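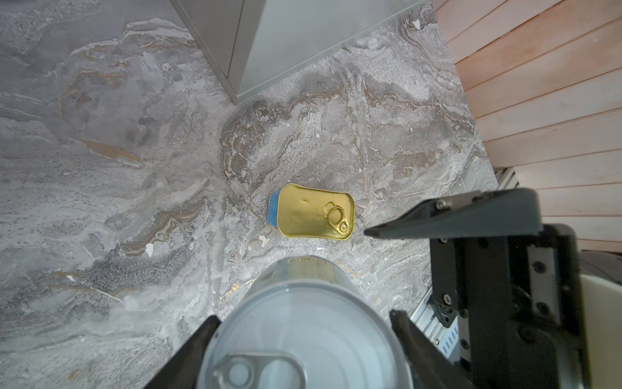 Fig. 1. Lata retangular com tampa dourada e anel; lata redonda com tampa clara, anel junto ao rebordo.

Embalagem e conservação de alimentos, apontamentos da aula 4
Prof. Gerardo Talavera
(versão provisória, 2019-08-07, falta rever a parte final)

1. Formatos

Dois grandes grupos: redonda e retangular. Redonda = mais resistente à pressão, roda bem na autoclave, fácil de cravar. Retangular com cantos arredondados: típica de peixe em conserva, filetes deitados. Cantos sempre redondos, canto vivo não dá boa cravação.

Tampa: o rebordo levantado é onde se faz a dupla cravação (corpo + tampa dobrados um no outro, cinco espessuras de metal). Os anéis concêntricos não são enfeite. Deixam a tampa dilatar no tratamento térmico e voltar ao sítio. Perguntam sempre isto.

2. Abertura fácil

Peças: anel, rebite, linha de incisão. O rebite é formado na própria chapa da tampa, sem furo. Ver cap. 3 do manual da Wysocka, pág. 38, o esquema está melhor do que o meu do quadro.

Defeitos frequentes:
- incisão funda demais (microfuga)
- incisão superficial, o anel parte e a tampa fica
- rebite com fissura
- amolgadela na zona da cravação: rejeitar. Amolgadela pequena no centro da tampa, avaliar caso a caso

3. Rótulo e identificação

Papel envolvente, litografia direta ou manga. O papel é barato mas solta-se com humidade, cuidado no armazém. Na sobremesa de fruta em lata o rótulo tem de funcionar depressa: cor de fundo ligada ao sabor, desenho da fruta, nome em letra grande.
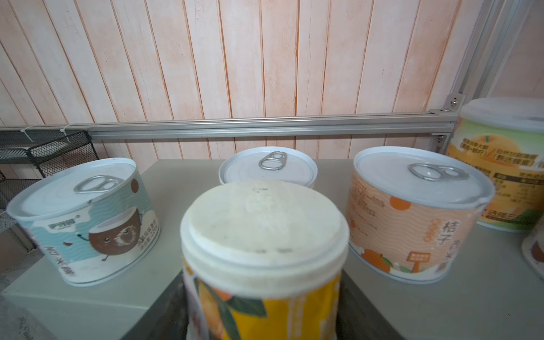

Amarelo com laranja e folhas, pêssego-alaranjado para 桔子 (tangerina), azul claro e branco com o boneco do coco para 椰汁米露 (bebida de arroz com leite de coco). Mesmo padrão ondulado nas duas últimas, muda a cor: lê-se logo como gama. O conteúdo líquido vai em letra pequena, tem de ser legível na mesma.

Tampa de plástico por cima: protege do pó e serve para voltar a tapar. Não é barreira. Suja-se com o manuseamento, limpar antes de abrir. Depois de aberta a lata, passar o resto para outro recipeinte e frio.

4. Exercício para entregar

Lote da Skadar, 400 latas, 377 aceites na inspeção visual. Calcular a taxa de rejeição e dizer se passavam no critério da Ternlow (tabela no fim do caderno). Depois escolher 15 das rejeitadas e propor plano de corte da cravação. Uma página, á mão serve.

Trazer para a próxima aula uma lata vazia, lavada, com a tampa. O teste de novembro inclui os pontos 1 e 2, o rótulo só se houver tempo de acabar a matéria.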